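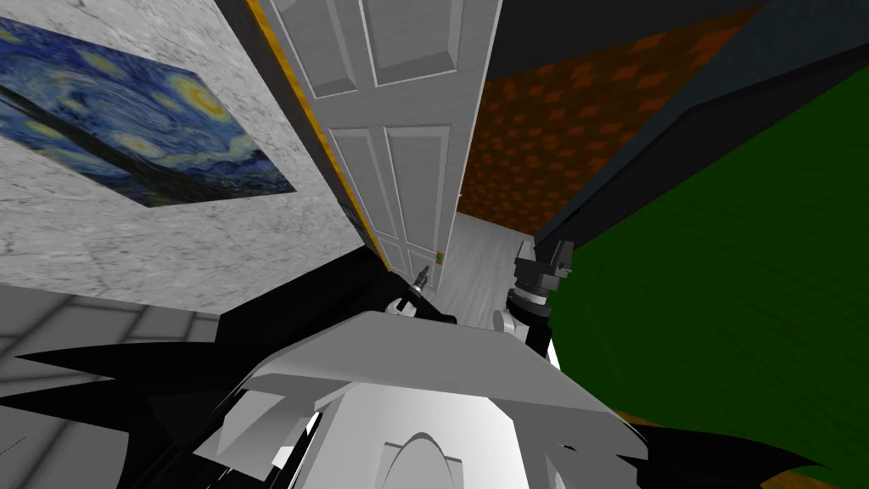 4.2 Door position and sound transfer between rooms

Sound transfer between two rooms of a dwelling depends far more on the state of the connecting door than on the mass of the partition. In the survey data, 138 of the 186 room pairs were separated by light partitions of similar construction, and the spread in level difference within that group was explained almost entirely by leakage at the doorway. With a paneled door standing open, as the white one does here, the opening dominates and the properties of the leaf drop out of the calculation. The leaf then matters only as a reflecting surface. With the door closed, the gap at the threshold sets the upper limit at high frequencies, and the thin recessed panels set it in the middle bands.

Room pairs were grouped by door state before averaging. Levels in the receiving room were taken at 12 positions and corrected for background noise following the procedure of Pacheco and Durán. Eight pairs were dropped where the correction exceeded the permitted value.

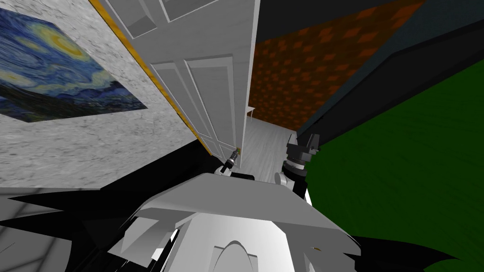 Figure 3. Open door in a white wall, with a framed reproduction of "The Starry Night" on the wall.

Wall hangings were not modeled. Their absorbing area is small compared with that of carpet and upholstered furniture, and trial runs with and without them gave level differences within the repeatability of the method. Furniture was entered as a single absorption term per room. This is crude below the lowest band reported, where individual room modes control the result and the position of the source becomes important.

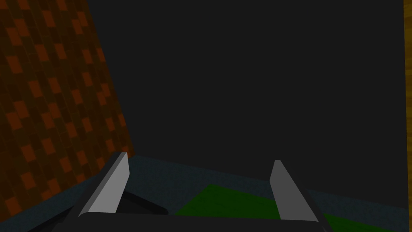

Lamisi Yakubu has objected that a single absorption term hides the effect of closets and other small enclosed volumes coupled to the receiving room, and that these should be entered as separate spaces with their own decay times. We accept the point for the low bands. For the weighted single-number values in Section 4.3 the change was too small to alter the ranking of door types.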